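Budgeting for a small bench arm, what am I forgetting?
Forum: Workshop and Bench Automation > Buying and Planning

tandem_phyl
Hello all, long-time reader and very occasional poster. I look after the money side of a small packing and refill business (jars, tubs, lids, that sort of thing) and we have finally talked ourselves into trying a little robot arm on the bench. My nephew has been lending us his time and we've been having a go with a small set-up for a few weeks now, and it has been the most fun I've had at work in years, I must say!

The trouble is I now have to turn "fun" into a proper budget for January, and I've never bought anything like this. I have a quote from Tandton for an arm and two-finger gripper, and a second one from Zariņš which is dearer but comes with a longer warranty and somebody who will pick up the phone. What I'd love is a list of all the silly things that aren't in the quote and which I'll be asking for more money for by the spring. Be as blunt as you like.

Phyllis Marsden

oddbins_and_sods
Welcome Phyllis! Lovely to see somebody asking before they've spent it.

First thing, spare fingers. I can't say this strongly enough. Whatever number you had in your head, double it. We went through 11 in our first year, mostly from me driving them straight down into the bench like a woodpecker. If your gripper takes printed ones then get a quote for a bag of them, and if it only takes the maker's own, ask what they cost before you sign and not after.

Second thing, cables. Longer than you think, and a decent way of keeping them out of the reach of the arm.

E_Mwakyusa
I agree on the fingers and would add the bench itself. People price the arm to the penny and then stand it on whatever table happened to be in the corner. If the table shifts by a few millimetres when somebody leans on it, all your taught positions are off, and you spend your mornings putting them right. I'd put a heavy bench in the budget before I put in a better arm.

Also a second gripper, complete, in a box on the shelf. When the first one goes (and it will, usually on the day of a big order) you are back up in five minutes and can mend the broken one over a cup of tea.

Emmanuel

gasketgeorge
I'm going to be the grumpy one. A whole second gripper for a firm that hasn't got the first one earning its keep yet? That's a lot of money sitting in a box. Buy the spare servo and the spare fingers, learn how to swap them, and see how you go. We've had ours three years and the complete spare I was talked into is still in its wrapping.

Same with the bench to be honest. Clamp the table you've got to the wall and spend the difference on somebody's wages while they learn the thing.

E_Mwakyusa
George, I take the point on the money, but three years without a failure is good luck and I wouldn't plan on having it! The cost of the spare has to be set against a lost day, and only Phyllis knows what a lost day costs her.

I will give way a little on the bench. A table fixed to the wall would do for a trial. I wouldn't want it for daily work.

tandem_phyl
This is all so helpful, thank you, and please don't fall out on my account! A lost day isn't the end of the world for us just now as we can still pack by hand, so I'm leaning George's way on the gripper and Emmanuel's way on the bench, which will probably annoy you both.

To give you a better idea of where we've got to, we are only picking up small things at the moment, and it's all very homely. A wooden table, a grey mat with the corners taped down, white panels up along one side, and more masking tape than I care to admit to. I had put masking tape in as a joke line in my sheet and my nephew told me to leave it in. 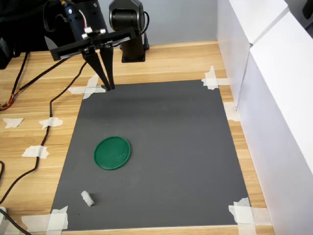

So the lines I have so far are the arm and gripper, spare fingers, one spare servo, a proper bench, a couple of mats and something tidier for the wiring. The lids we'd be handling come from Plastness and they do change the rim from time to time without telling anyone, so I wondered whether I ought to put something by for having the fingers altered when that happens? And does anyone have a view on lighting? I've allowed nothing at all for it, and we do get a lot of low sun in the afternoons at the back of the unit.

oddbins_and_sods
Oh bless you, yes, put lighting in! If you've a camera looking at the work, it'll be the cheapest thing on the sheet that makes the biggest difference. Two plain diffuse lamps and a blind for the window. We lost most of one winter to a system that worked beautifully until 3 in the afternoon and then couldn't find a thing.

And yes to the finger alterations. Ask Plastness for samples every time you reorder and try them before the full delivery turns up. It costs you a stamp and a nice email.

On the mat, ours is held down with Brostik strips underneath and I like it much better than tape on top, as the edges don't lift and there's nothing for a finger to catch. Worth pennies.

gasketgeorge
Tape's fine. Tape is cheap and you can see when it's coming up. I've had sticky strips take the varnish clean off a table and then you really do need Emmanuel's new bench.

Lighting I'll agree with. Blind first, lamps second.

millrace
Joining in with the boring one: training and time. We allowed 8 hours for getting two people comfortable and it was nowhere near enough. Nobody had done anything wrong, they just had their normal jobs to do as well and kept getting called away. Put the hours in as a proper line with a cost against it, or it comes out of somebody's evenings (in our house it was mine).

Do check delivery too. Ours was 329 pounds on top of the quote, tucked away on the last page, and I had some explaining to do.

tandem_phyl
Well I've just been and looked at the last page of the Tandton quote and there it is, "carriage and commissioning at cost", with no figure next to it! Thank you millrace, I'd have sailed straight past that. Zariņš have it included, so the two are rather closer than I thought and I shall have to do my sums again.

I'll put the training hours in as well. My nephew says he can teach anybody in a morning but he has never tried to teach me.

E_Mwakyusa
Get the carriage figure in writing, and ask both of them how long a replacement servo takes to arrive. If one says two days and the other says six weeks, that may settle George's argument and mine together. Do come back and tell us which one you go for, Phyllis.

gasketgeorge
Seconded. And if it's six weeks I'll sell you the one in the box.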